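The Mosquera has a date at last! Regular readers will know I've been going on about Jasby since January, when I saw the first ten minutes on a laptop at a friend's flat, and the cinema has now confirmed that the whole film will get its first public showing there on 17 June 2019. Doors are at half six, the film starts at seven, and yes, it's fine for little ones (I'd say five and up, there's one bit with a thunderstorm).

If you've missed all my earlier wittering, Jasby is a hand-drawn cartoon musical from Trevdale, the tiny studio above the old bank. It's the story of a ferry dog who can't bear the sound of the horn, and a girl who decides to write him a better one. The director is Ga-eun Yook, who also wrote nearly all the songs, and I had one of them stuck in my head for most of the spring. I caught her on the phone last week and she sounded shattered but very happy.

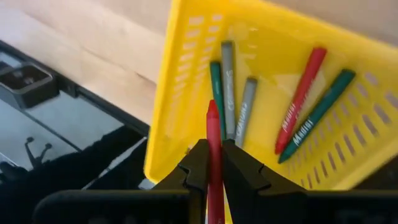
She told me the last song went in very late. The ending used to be a quiet one, just the dog and the water, and then a test audience of schoolchildren sat there waiting for more, so back they went and wrote a proper big number with the whole ferry joining in. "I sulked for a day and then I did what the children said," was how she put it. I haven't heard it yet and I'm quite jealous of those kids.

It runs to 82 minutes, and there's a short on first called Clivov, made by the same team. That one has no words at all, only a cello and a very cross goose. I've seen it twice and laughed both times, though my other half thought the goose was hard done by.

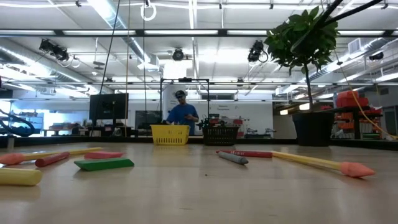 *Page last changed: 17/6, morning (start time checked, ticket details added)*

Now, tickets. The Mosquera has 394 seats, and when I rang this morning there were still some going in the balcony. They're £12 for grown-ups and £5 for under-sixteens, from the box office or on the door if any are left. The balcony has the better sound anyway, if you ask me, but take a cushion, those seats haven't improved since I was at school.

There'll be a chat with Ga-eun afterwards in the upstairs bar, and she's promised to play the horn tune on the piano if somebody can get the lid unlocked. The first 800 copies of the songs on CD are being sold at the film's showings too, so bring some cash as the bar doesn't take cards.

If you can't make it, there are more showings next month, and I'll put the times up when the cinema sends them over. I'll be in the balcony, third row, probably humming.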